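Skip to content
Home Notes Bench log About Contact
Search this blog... Go

Sorting small shiny things, part 2

Nov 11, 2025

Quick one, I have to be out the door soon and if I don't write this down I'll forget all of it.

So. Still on the jewelry sorting. Wen-hsiung Chuang asked in the comments last time why I gave up on the remote control setup when the videos looked fine. The videos looked fine because I cut out the parts where I was swearing. Driving an arm with a pair of joysticks to pick up a mug, ok, you get decent at that in an afternoon. Driving it to pick up a bracelet off fabric is a different thing. You can't feel when the pads touch. You come down too far, the whole thing presses into the bed, arm faults, start over. Or you come down not far enough and close on air. One episode of moving a single bangle took me longer than making lunch.

Then there's the lag. Not much lag! But enough that I started moving in tiny nervous steps, and guess what the policy learned. Tiny nervous steps. It would hover over a thing and twitch. Tero (that's my name for the arm, long story, it was on the box of something else) spent a whole evening twitching over a hair clip and never closed once.

So since September it's all been by hand. Gripper in the fist, do the task like a person would, record, reset, again. Two grippers when I want to hold the tray still with one and pick with the other. My speed doubled on the first day and it felt silly how easy it was.

Things I learned doing it this way, in no order:

Slow down before the pinch. By hand you want to grab fast because you CAN grab fast, but then the camera gets a smear right at the moment that matters most. I now do a little pause over the item. Not a long one. One breath.

Come in from straight above for anything round. Beads roll. If you come at a beaded bracelet from the side you just push it along and it changes shape while you're chasing it. From above, one jaw inside the loop and one outside, close, lift. Works nearly every time with the big beads. With small beads you sometimes get a whole bunch between the pads and that's fine too.

Thin stuff is the worst. Cord, string, skinny bangles. The pads are soft so they give a bit, which helps, but a thin bangle lying flat on a hard surface is misery. On something fuzzy it's better, you can sink the tips a little into the pile and scoop. Except then string gets caught in the loops. You win some.

Vary the start. I was lazy about this early on and put the pile in the same spot every time, and the first model I trained basically memorized a place and went there no matter what. Now I drop the pile, shove it with my palm, and go. Rotate the tray. Move it closer, further. Sit somewhere else.

Also vary the order. I always took the big black beads first without noticing, becuase they're easy. Apostolos Rallis pointed that out when I sent him a batch to look at. He was right and I was annoyed for a whole day. Now I make myself start with something I don't want to pick up.

Numbers, for people who like numbers. 2678 clean episodes so far, one item per episode, from pile to tray. Failed grabs I keep if I recover in the same take. If I drop a thing outside the tray and then get it, that stays in, I think those are some of the most useful ones. If I knock the tray over, delete.

I did try mixing in the old joystick episodes, thinking more is more. Nope. The arm got shy again. Took them out, fine again. Maybe if I labeled them somehow, but that's for a weekend I don't have.
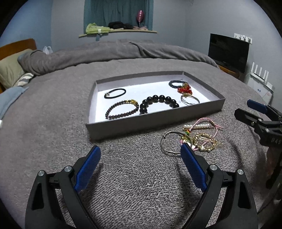 The other thing I keep changing my mind about is where to do it. I started at the desk with a plain mat and everything was beautiful and the model was useless the second there was anything else around. Bedroom is a mess visually, bedspread has texture, blankets everywhere, and it's where this stuff would get sorted in real life anyway. Harder on the tracking, I think – I lose the pose now and then if I swing too fast toward a blank wall – but what comes out travels better. The model from the bed sessions worked on the couch with zero couch data. The desk one did not work on the couch. Did not work on the desk half the time, to be fair to the couch.

My wrist hurts. Mentioning it for anybody planning a long session. Four sets then a real break, get up, walk around. I was doing the whole thing in one go and by the end my grabs were sloppy and crooked and I could see it in the data. Swap hands if you can stand it. My left hand is terrible at this but sort of usefully terrible.

Next up is sorting by kind and not only moving stuff over. Bracelets one side, clips the other. That means longer episodes and probably some way to tell it which is which, and I haven't decided on how. Wen-hsiung says just write a sentence per episode and let the model deal with it. Might be right. I'd need to go back through and write 2678 sentences so I'm in no hurry to agree with him.

Also need to retrain with the newer pads, the old ones were getting shiny and I don't trust the grip. And somebody asked for my file layout, yes, I will post it, its ugly, give me a week.

Ok, really late now. Comments are open, I'll answer tonight.

Filed under: robots at home, teaching by hand, bench log

Older posts Newer posts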